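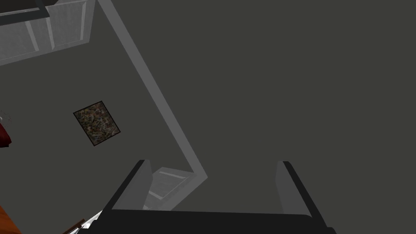 An open robot gripper in a dim room. Computer rendering.

Let the rest of us vote on the bridge

I've been going to Kulen council meetings since my youngest started middle school, and I've gotten used to being bored. I bring a thermos. I sit near the radiator. So when I tell you I came home from the October meeting too wound up to sleep, please understand that's not my usual condition!

The council wants to raise the signature requirement for putting a question on the town ballot. Right now you need 200 names from registered voters, anywhere in town, any mix. Under the new rule you'd need 200 from each ward. That means if you live over in Flolau and you want a vote on something, you have to collect those names at home and then go do it all over again on the hill side, where people don't know you and half the driveways have gates.

The argument for it (I'm trying to be fair, I really am) is that ballot questions cost money and that a small, noisy bunch can drag the whole town into a fight. Okay. I've met the noisy bunch. I've been in it a time or two. But we've had 2 citizen questions on the ballot in all the years I've lived here, and one of them was about leaf burning. We are hardly drowning in democracy.

And then there's the timing. Everybody knows the Kiani Bridge petition is going around. The people in Flolau want a say on whether the bridge closes to cars, and they've been standing outside the grocery store with clipboards every evening until the lights go off. They were getting close. Now comes a rule change, brought up under "housekeeping," right between the snow contract and a thank-you to the library. Housekeeping! I clean my house too, but I don't usually throw out my neighbor's mail while I'm at it.

Maybe the timing is innocent. I'd like to think so, and I like most of the people on that council. One of them taught my daughter to swim. But if it's innocent, it would be very easy to show it. Write the thing so it starts next year and leaves the bridge petition alone. Somebody asked for that during public comment and was told it would be "taken under advisement," and then they went on to the snow contract. 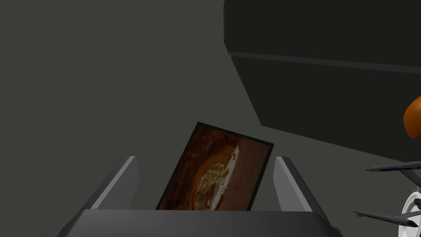
A robot gripper from just above its palm. Computer rendering.

I should say where I stand on the bridge, because you'll wonder. I'd keep it open to cars. My sister lives across it and the detour through Gimotard is miserable in winter. But I'd sign a petition from the other side, too, and I'd lose that vote and grumble about it for a year and go on bringing my thermos.

What bugs me is changing the count while people are still counting. My kids tried that with board games and we had a rule about it.

The second reading is at 7 p.m. at the town hall, next month, upstairs. The elevator works again. You get three minutes at the microphone if you put your name on the sheet by the door, and the sheet fills up, so come early. If you can't come, write to your council member and ask one thing: does this apply to the bridge petition, yes or no?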